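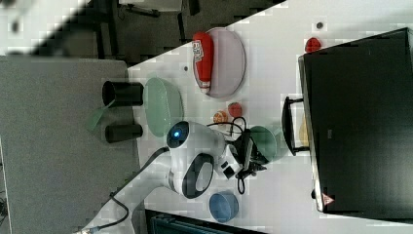 Workshop notebook – Kullow cell, manipulation bench
Nov 25, 2024
Entry by Dewanti Setiawan. Present: Khairul Menon, Kagiso Motaung (morning only).

Purpose
Periodic service of the arm and gripper, followed by a check of the wrist cable and of the taught positions for the dishes. The last full service was entered in June by Sotiris Zacharopoulos. The hour meter read 1,127 at the start of work.

Condition on arrival
The cell had been left powered from the previous shift, with the kitchen layout still on the table. Khairul had requested that the layout remain in place, so the service was carried out around it. The toaster oven is not connected to the mains and is to stay that way while anyone is working at the bench.

The fault log held seven entries, all of the same type: gripper communication lost, then restored. None had stopped a run. Kagiso's view is that the connector at the wrist is being worked loose by the cable, which leaves the wrist in a loop and has more slack than it needs. The earlier entry in this book, attributing the fault to the controller, should be treated as unconfirmed.

Work carried out
Arm brought to the service pose at reduced speed, then powered down and locked out. Tag signed by Khairul.

Wrist connector opened. One pin sat slightly lower than the others. Contacts cleaned, pin reseated, connector closed and the locking ring turned until it clicked. The cable jacket was checked by hand along its full length. Light rubbing at one clip, no break in the jacket. The clip has been moved toward the base and the cable retied. Please do not use the narrow ties from the Trirkcombe box, which cut into the jacket when pulled tight.

Finger screws checked with the small torque driver. Two took a little further turn. Finger faces wiped with alcohol. The pads are worn on the inner edge but still serviceable – replacements are in the drawer marked Nugroho, and should be fitted as a pair.

Camera bracket checked for play. None found. The calibration was not redone, and I would ask that it be left alone until the pads are changed.

Power restored. Gripper opened and closed 200 times with no load. No communication faults logged.

Taught positions
The bowl approach was of most concern. Endang Saragih reported last week that the fingers were meeting the rim too high on the green bowl, and that the bowl tipped when they closed. The approach point was lowered slightly and the final move slowed. The fingers should come in level with the table from the side, one to either side of the rim, and stop before closing. 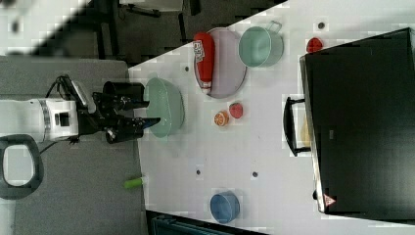 Observations after adjustment
The new approach was run by hand from the pendant first, then from the program. The motion was smooth and the cable kept clear of the elbow at both ends of travel. The pause before closing is set at 700 milliseconds. Endang may wish to shorten this once there is more experience with it.

The approach for the blue bowl has not been changed. It uses an older reference point and will need to be taught again separately.

Outstanding
Order one spare wrist cable from Clondale, same length as fitted. Dewanti.
Change finger pads, then redo the camera calibration. Khairul.
Read the fault log at the start of each shift and enter the result here, including when it is empty. All.
Controller fault noted in the earlier entry: Sotiris to confirm whether the logs from that date were kept.

Lockout tag removed and returned to the board. Cell released for normal use at reduced speed until the log has been reviewed.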